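The humidity log for the back room now covers 51 days, long enough to say something about it. I run one sensor at shelf height and a second at floor level, both writing to a plain text file every two minutes. The floor sensor reads higher at night and lower by mid-morning. The gap closes when the door to the hall is left open.

I had expected the outside wall to be the main source. The numbers do not support that. Readings near the wall follow the hall with a short lag, and rain makes very little difference to them. What does make a difference is laundry. A single load on the drying rack raises the shelf reading within the hour, and it stays up until the following afternoon if the door is shut.
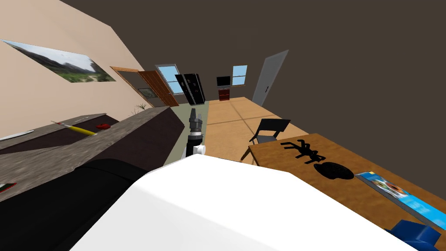
Calibration came first. I used the salt method: a spoonful of table salt, enough water to make a slush, and a sealed jar with the sensor hung above it. Saturated table salt holds the air in the jar near 75 percent relative humidity at room temperature. The shelf sensor read two points low and the floor sensor read one point high. I corrected both in the script and left the raw values in the file, in case I change my mind about the offsets.

The jar needs a full night to settle. On my first attempt I gave it three hours and wrote down a number that was still climbing, so the June readings carry the wrong offset. They have been recomputed. 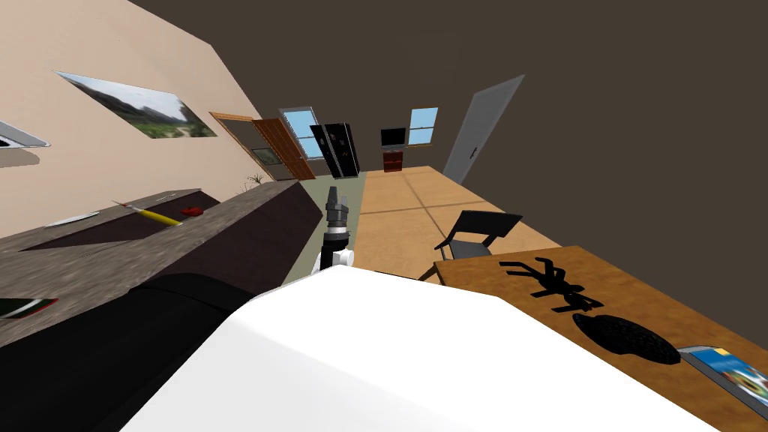
*Posted by H. Chmielewska | Filed under: House, Measurements | 2 comments*

The dehumidifier is a secondhand Hadalier with a mechanical dial, bought from a shop in Clandbridge. The dial has no units. I ran it at each of the middle settings for a week and took the average:

- Setting 3: holds the room near 60 percent, compressor mostly off
- Setting 4: holds near 54 percent, cycles through the night
- Setting 5: never shuts off

Setting 4 is the one I kept. Power draw at the plug is 356 watts with the compressor running and close to nothing with only the fan on. The tank fills before its float switch trips, so a little water gets onto the tray - a known fault on this model, according to the previous owner's note taped under the lid. 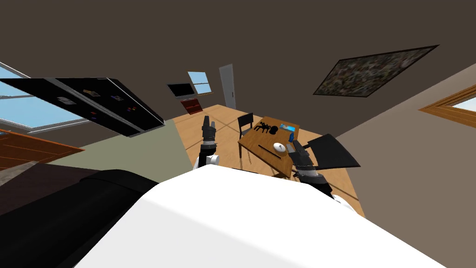

The script skips any reading that jumps more than ten points from the one before it. It has thrown out 717 so far, nearly all from the floor sensor, and most of those came from one loose connector. I have since soldered it.

Next is a third sensor in the hall, on the same clock as the other two. The lag between hall and room is the part I trust least, as I worked it out from a few door openings written on paper. After that I will move the drying rack to the landing for a month and leave everything else alone.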